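Garden > Young Growers > How Plants Work

Why does a bean climb?

14/09/2023
By Manuela Lo Presti

Print this page | E-mail this page

If you have ever planted a climbing bean, you know that it does not stay small for long. First there is a bent green neck coming out of the soil. Then two leaves open. And then, almost from one day to the next, the plant begins to look for something to hold.

But a bean has no eyes. It has no hands and no brain. So how can it find a pole, and how does it know what to do with it?

The slow dance

The top of a young bean plant is called the shoot tip. It is the place where the plant grows longer. When you look at it, it seems to be quite still. This is only because we are too impatient! If you sit near the plant for a whole afternoon and look at the tip again and again, you will see that it points first to the window, later to the wall, and later back to the window.

The tip is moving in a circle. Scientists have a long name for this, circumnutation. You can say it like this: sir-kum-new-TAY-shun. It means "nodding around." The plant makes the circle by growing a little more on one side of the stem, then on the next side, then on the next. Each time one side gets longer, the stem leans away from it.

So the bean is like a person who searches for the light switch in a dark room. It sweeps around until it meets something.

Found it!

When the stem meets a pole, it cannot finish its circle in the air any more. It goes on turning, but now the pole is in the middle, and the stem is wrapped around it. With every turn it also grows up. This makes a spiral, like the stripe on a candy cane.

Nearly all climbing beans turn in the same direction. If you could be a very small bird and look down on the pole from the top, you would see the stem going up against the direction of the clock. My father did not believe this. One summer in Hirusau he unwound a young bean very gently and tied it the other way with a piece of wool. The next time he went to look, the new part of the stem had gone back to its own direction. He left it alone after that.

Peas do it in another way

Peas are cousins of beans, but they do not wrap the whole stem. A pea has thin threads at the end of its leaves, called tendrils. They are made for holding. When one side of a tendril touches a twig or a string, the other side grows faster. The tendril curls over, touches more of the twig, and curls more. After this, the middle part of the tendril often twists up like a spring. A spring is useful in the wind, as it can stretch a little and does not break.

This is why peas like thin things to climb on, such as twigs or net. A thick pole is too wide for a tendril to go around. A bean does not mind a pole as thick as a broom handle. 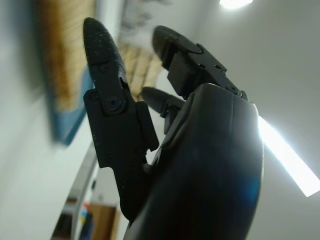 Now you may ask why a plant should climb at all. The answer is light. Leaves need light to make food for the plant. A tree gets up to the light by making a strong trunk, but a trunk takes many years to grow. A bean has only one summer. It borrows the strength of something else, and it can use its food for leaves, flowers and pods.

Try it yourself

You need a flower pot with holes in the bottom, soil, 3 seeds of a climbing bean and a straight stick. Do not take bush beans, they stay low. Ask a grown-up before you put any bean in your mouth, because raw beans can make you sick.

Fill the pot and push the seeds into the soil as deep as your thumbnail is long, or a bit deeper. Water them. Put the pot in a warm and bright place. You can do this even in January if your windowsill is not cold, but the stems will be thin and pale in the winter light.

When the plants are 9 centimeters high, put the stick in the soil next to one of them. Mark on a piece of paper where the tip is pointing, and write down the time. Do this every half hour. The children of the garden group in Gellitz drew their marks on a paper plate with a hole cut in it for the stem, and this worked well.

If you have a second pot, lay the stick across it on its side. Will the bean climb along it? Write down what you think before you look.

Words to remember

Shoot tip: the top end of the stem, where it grows.
Tendril: a thin thread that a plant uses to hold on.
Circumnutation: the slow circling of a growing plant.

Print this page | E-mail this page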